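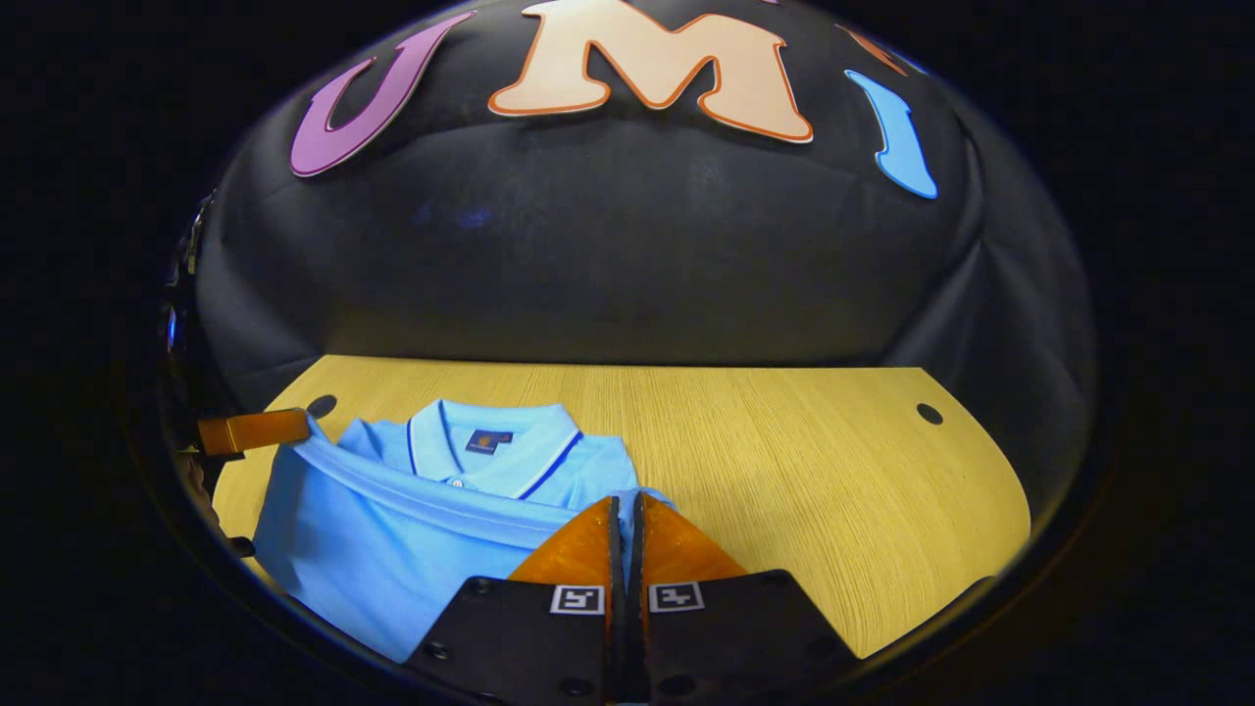
About Wudcombe Garment Care

Wudcombe Garment Care is a laundering, pressing and folding service for schools, hotels, clinics and private households. The company was established by Annelies Goossens and Shoaib Khokhar, who had previously managed the linen rooms of two neighboring hotels and saw that staff clothing received far less attention than sheets and tablecloths. Their first premises held one press, one long table and a rail. The company now processes up to 2000 garments in a working week and remains privately owned.

Our Work

The greater part of our work is everyday clothing: polo shirts, dress shirts, knitwear, aprons, tunics and school uniforms. Garments are received in numbered bags, sorted by fabric and color, washed according to the care label, and finished by hand. Each client's clothing is kept together from arrival to return. We do not combine orders, including small ones.

Folding is carried out at wooden tables by trained staff. Although folding machines are common in our trade, the founders decided at an early stage that collared garments should be folded by hand, and this policy has not changed. A collar that has been flattened in a stack takes a crease that is difficult to remove, and a placket that has been folded while twisted will pull to one side when the shirt is worn. Both faults can be avoided with a little care at the table.

The Wudcombe Fold

All staff learn the same method for polo shirts, known in the company as the Wudcombe fold. The shirt is buttoned at the top and laid face down with the collar opened out. The sides are brought in toward the center, the sleeves are laid back along the body, and the hem is brought up in two stages. The shirt is then turned over, the collar is set upright in a ring, and the front is smoothed from the placket outward. A finished shirt should be rectangular, with the neck label visible inside the collar, so that the size can be read without the garment being opened.

Shirts with contrast tipping on the collar are checked a second time at this stage. Pale fabrics with navy trim are a particular concern, as dark thread may bleed if the wash temperature has been set too high. Any shirt that shows color transfer is withdrawn and the client is informed in writing.

New employees practice the fold for 30 hours under supervision before they handle client orders. Eimear Ó Gríofa, Head of Training, conducts the final assessment herself.

Training and Community Classes

In addition to staff training, the company offers short classes to the public. These cover sorting, stain treatment, ironing and folding, and are intended for young adults leaving home, new parents, caregivers and anyone who wishes to keep a wardrobe in better order. Each class lasts 60 minutes and is held at a shared worktable. Participants are asked to bring three garments of their own, at least one of which should have a collar.

An extended program is offered each July for students entering hospitality work. It was developed by Ms. Ó Gríofa and Adi Sumampouw, our Operations Manager, and includes the care of name badges, trims and embroidered logos - subjects that are often left out of general courses.

Our Clients

We currently serve 200 business and institutional accounts. Among the longest standing are Toma, a group of family restaurants whose service staff wear polo shirts throughout the year, and Flaneck, a residential school for which we launder and label uniforms each term. Household customers may use the service by subscription or by single order.

Standards and Materials

Detergents are unscented unless a client requests otherwise. Folded garments are wrapped in plain paper and stacked no more than eight high - six in the case of heavy knits. Plastic sleeves are supplied only to clinics. Hangers may be returned with the next collection and will be reused wherever their condition allows.

Buttons lost in our care are replaced at no charge. We keep a large stock of standard shirt buttons in white, navy and clear, and will make every effort to match others.

Management

Annelies Goossens, Founder and Director
Shoaib Khokhar, Founder and Director of Finishing
Adi Sumampouw, Operations Manager
Eimear Ó Gríofa, Head of Training
Danai Athanasiadis, Client Accounts

Inquiries regarding new accounts should be addressed to Danai Athanasiadis. Requests for class places should be sent to the training office, which will reply with available times and a list of what to bring.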